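The Morning Round at Triritz

The kettle goes on first at Triritz, and then the grippers come out of their drawer. There are 18 of them, hand-held things with two curved fingers apiece, and before any of them is allowed near a rice cooker or a bowl it has to go through what everyone in the workshop calls the round.

I had come to see the robot arm, a second-hand Vuvirel that will one day have to copy what people do with these tools, and I'm afraid I rather neglected it. The round was much more fun! Each gripper is wiped, opened and closed, and looked at closely along the black pads inside the fingers, which wear smooth sooner than you would think -- a pad that has gone shiny will let a lid slide away at just the wrong moment. Spares come from Alimik in little paper envelopes, and fitting a pair takes a small screwdriver and a good deal of patience.

Then there are the printed marker cubes at the base of each gripper, which tell the cameras where the hand has got to. A thumbprint in the wrong corner can spoil a whole afternoon's work, so they are dusted with a soft brush and never, ever rubbed.

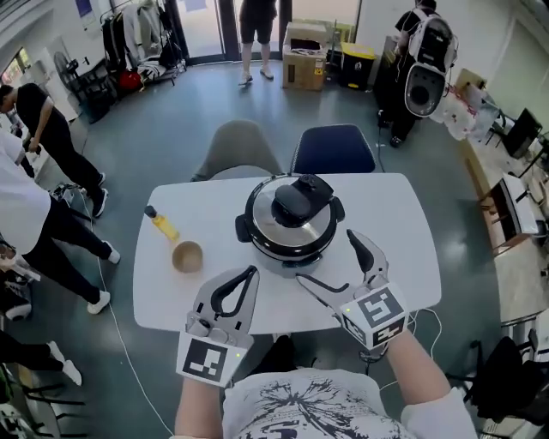 How often do the finger pads need changing? After 315 lids, going by the workshop's own notebook, though a pad that looks tired is changed there and then.

The notebook, a fat green one with a Fuchs label on its spine, has reached page 174 and is a lovely thing to leaf through. One gripper has a sticky left finger that comes back every October when the heating goes on. Number 17 has been rebuilt twice and is still, by general agreement, the nicest to hold.

The arm gets its turn last of all. Its joints are run slowly from end to stop while somebody listens, head on one side, and then its own pair of fingers is checked against a hand-held pair, pad to pad, because a robot taught with one grip and fitted with another makes a dreadful mess of the rice.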